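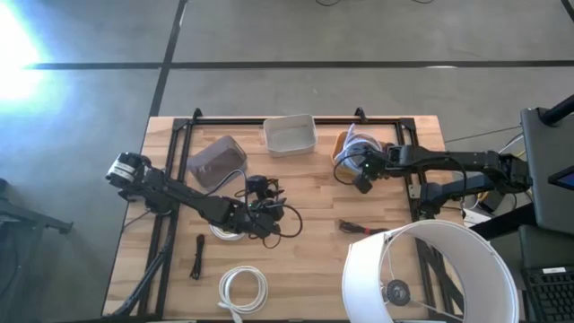 Tülin Dağdelen
Moderator
Posted 5/18/19

Oiling a butcher block top, round 2, because the old thread got locked. I've been on mineral oil for years and I'm sticking with it. Wipe it on, leave it overnight, buff off the extra. It's cheap, and if I scratch the top I just sand that spot and oil it again. What's everybody else doing?

kitchenpete
Hardwax oil all the way. Two coats on mine and I haven't touched it in 5 years. Mineral oil never dries, so you end up with a greasy top and lint stuck to everything!

Muammer Kocabaş
Member, 145 posts
Have to disagree, Pete. Mine only felt greasy when I put on too much (and I put on WAY too much the first time, my sleeves were a mess). Thin coats, then a little beeswax on top. I do it every November when the heat comes on and the air gets dry.

kitchenpete
Once a year? My sister does hers monthly and still gets water rings.

dovetail_dan
What grit are you all stopping at? I went up to 220 on a maple top and the hardwax barely soaked in.

Tülin Dağdelen
Moderator
Dan, I stop at 150 for a work surface. And don't forget the underside! I skipped it once and the top cupped on me. Pete, tell your sister to try the beeswax.

kitchenpete
She won't listen to me either lol. Still say hardwax.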